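Joltetti Boards > Home & Household > Tidying and Storage

Thread: One table, everything lands on it. How do you sort yours?

gittins_lane
Joined: January
Posts: 30

Right, I need some outside opinions, my other half and I have gone round in circles on this. We've got one decent sized table in the back room with a blue cloth on it and it has become the place where Everything Goes. Shopping, bathroom bits, stuff for the recycling, whatever was in somebody's pocket. I clear it at teatime and by breakfast it's full again. I don't want to buy another shelf unit (we did that, the shelf filled up and so did the table). What I'm after is a way of clearing it that doesn't take me half an hour of walking up and down the hall with one tube of toothpaste.

Marrowfat
Posts: 3484

Get a box. Seriously, any box. Sweep the lot in, carry the box round the house, put things away as you pass. I've done this for years and it takes me 4 minutes.

PrudvillePat
Posts: 211

Ooh no, I can't agree with that Marrowfat, sorry! I had the box. The box became a second table. I found a birthday card in mine that I'd written and stamped and never posted, and the birthday was in the spring. What works in our house is sorting by room while it's all still on the table, so kitchen things up one end, bathroom things at the other, and you only move a pile when it's a pile.

Marrowfat

If the box is turning into a table you're not emptying the box, Pat.

PrudvillePat

Well obviously I'm not, that's what I just said!

tealeaf_and_toast

I'm with Pat on the sorting, but I go by "eat it, use it, chuck it" because half our rooms share things anyway. Sponges go in the kitchen AND the bathroom, so which pile is a sponge? We had an actual argument about this.

Brock Nguyen
Posts: 58

Sponge is kitchen. Bathroom one is a flannel. Glad I could help.

More useful comment: do the drinks first. Anything that can roll or leak comes off before you start shuffling the rest about. I knocked a full bottle of squash off the sideboard doing it the other way round and the carpet has never forgiven me. Same with balls, we've got a dog and a toddler so there's always a ball.

gittins_lane

Ha, there is ALWAYS a ball. No dog here either.

Brock that's a good shout about the drinks. The thing with Pat's way is I end up with one item in a pile and then I feel silly walking upstairs with it. And with the box I just know I'd be Pat.

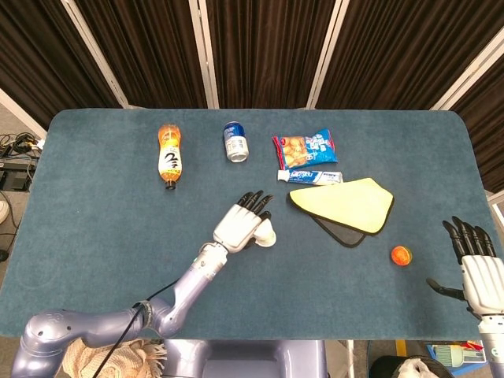
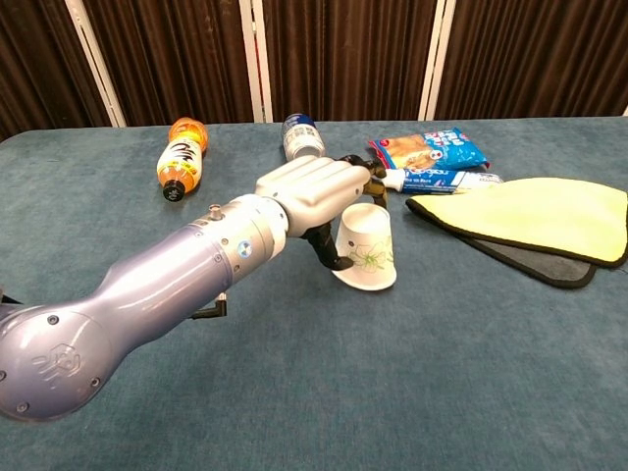 So by my count of the arguments so far, Marrowfat would box it, Pat would have two ends going and tealeaf would be eating the snacks. I did try the eat/use/chuck one after I'd read the replies and I quite liked it, though my other half says crisps and biscuits aren't a category, they're an emergency. Where do people keep snacks once they're open? Ours go in the cupboard over the kettle and go soft.

tealeaf_and_toast

I would be eating the snacks, yes. No further questions.

Blue bag goes in the cupboard, tin and bottle go in the door of the fridge, toothpaste goes up with you at bedtime so it isn't a special trip. That's the bit that changed things for me, I have a "going up" spot on the third stair and whoever's next up takes it.

Marrowfat

Stairs are for feet. My sister broke her wrist on a going up pile.

tealeaf_and_toast

It's one tube of toothpaste, not a wardrobe! But fair enough, sorry about your sister. A hook and a bag on the newel post does the same job.

PrudvillePat

Softness: clip on the bag and then the whole bag in a tin with a lid. I've got an old Grasta one, holds loads, and the lid's tight enough that the kids can't get into it quietly. Been in use since 2000 and only one dent.

Also do NOT keep them over the kettle, love. That's your trouble, all that steam going up.

gittins_lane

Oh for heaven's sake, the steam. We've lived here over six years. Moving them tonight.

Bag on the newel post is going up as well, I've got a canvas one doing nothing. Brock, other half wants it noted that she also says sponge is kitchen.

Brock Nguyen

Tell her she's a sensible woman. What's she say about tea towels on the oven door?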